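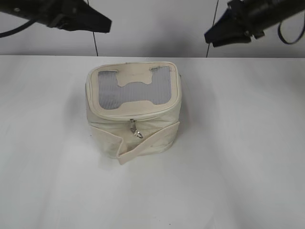 Notes orateur – comparatif de pinces, poste à deux bras

Rappeler le protocole : 158 essais, mêmes consignes, seul le contrôleur change entre Sikora et Zatis. Critère retenu : prise sur bord souple. Ne pas s'attarder sur les temps de cycle, Walczak les traite ensuite.

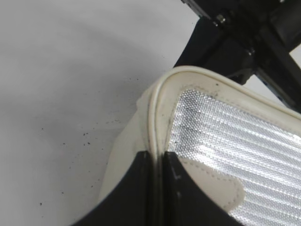
Brestov, novembre. Doigts noirs plats, de part et d'autre du bord crème. La maille brille – point à soulever pour la caméra de poignet. Donner le seuil d'effort : 15 N. Questions : renvoyer à Domański.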